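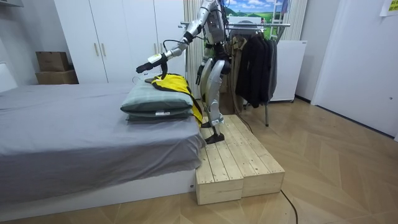
Gidby: léxico abierto de la ropa y la cama en español

23 de mayo de 2025
Por el equipo de Gidby

Gidby reúne 3000 entradas sobre cómo llamamos a las prendas, a la ropa de cama y a las cosas que usamos para guardarlas. Empezó como una hoja de cálculo para discutir si se dice «percha», «gancho» o «colgador», y se nos fue de las manos de la mejor manera posible. Si alguna vez has pedido un jersey y te han entendido a medias, este repositorio te va a gustar.

Contenido

entradas.csv – una fila por palabra y zona, codificada en UTF-8
variantes.csv – relaciones entre formas equivalentes (remera, playera, polera, franela, camiseta)
notas/ – comentarios largos, en texto plano, sobre las palabras que más guerra dan
scripts/ – utilidades de validación y de exportación a JSON

Campos de entradas.csv

lema: forma de diccionario, en minúscula y en singular cuando existe
zona: país o región; se admiten varias, separadas por punto y coma
categoria: una de las cuatro disponibles (prenda, cama, guardado, costura)
registro: general, coloquial, comercial o anticuado
ejemplo: frase breve escrita para el proyecto
fuente: encuesta, catálogo o aportación directa

El campo «registro» es nuestro favorito. Las etiquetas de las tiendas viven en un español propio, lleno de «fundas de almohada» y «bajeras ajustables» que luego en casa se quedan en «la funda» y «la de abajo». Separar lo comercial de lo coloquial nos ha obligado a revisar muchas filas, pero ¡qué diferencia al buscar! 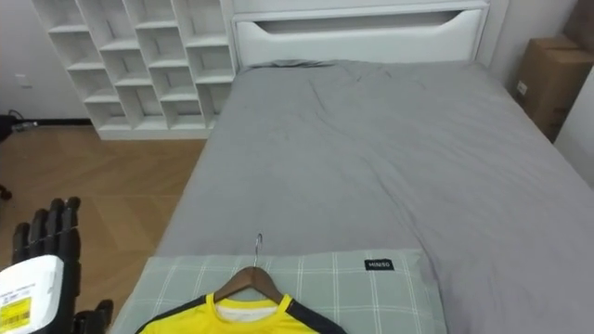 Camisa amarilla con ribetes negros en percha de madera, sobre una funda de almohada con cuadrícula blanca.

Cómo se recogieron los datos

La primera ronda salió de una encuesta en línea con 100 participantes, que escribían libremente el nombre de cada objeto sin ver opciones. Después añadimos vocabulario de los catálogos textiles de Nevero y de Coetzee, siempre marcado como comercial. Las aportaciones directas pasan por dos lecturas antes de entrar.

Las respuestas dudosas se conservan con un signo de interrogación en el campo «zona». Preferimos verlas ahí – a veces una rareza de un solo hablante resulta ser de toda una comarca.

Limitaciones conocidas

Centroamérica y Guinea Ecuatorial están muy poco representadas. Hay demasiada ropa de invierno, porque la encuesta se abrió en noviembre y eso se nota: bufandas, mantas y edredones por todas partes, y casi nada de playa. «Cobija» y «frazada» siguen mezcladas en varias filas.

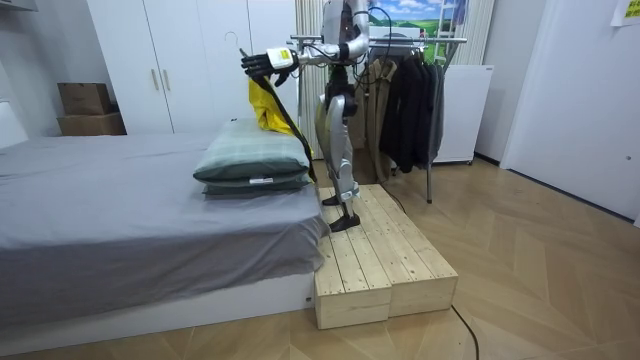
Uso rápido

Clona el repositorio y ejecuta scripts/validar.py antes de tocar nada. Para exportar solo la ropa de cama:

python scripts/exportar.py --categoria cama --salida cama.json

Versiones y licencia

La versión actual es la 4, con nombre en clave Cirkmont. Cambia el separador de «zona», así que los scripts hechos para la anterior necesitarán un retoque. Los datos se publican con licencia CC BY 4.0 y el código con licencia MIT.

Para colaborar, abre una incidencia con la palabra, la zona y una frase donde la usarías. ¡Nos encantan las de abuela!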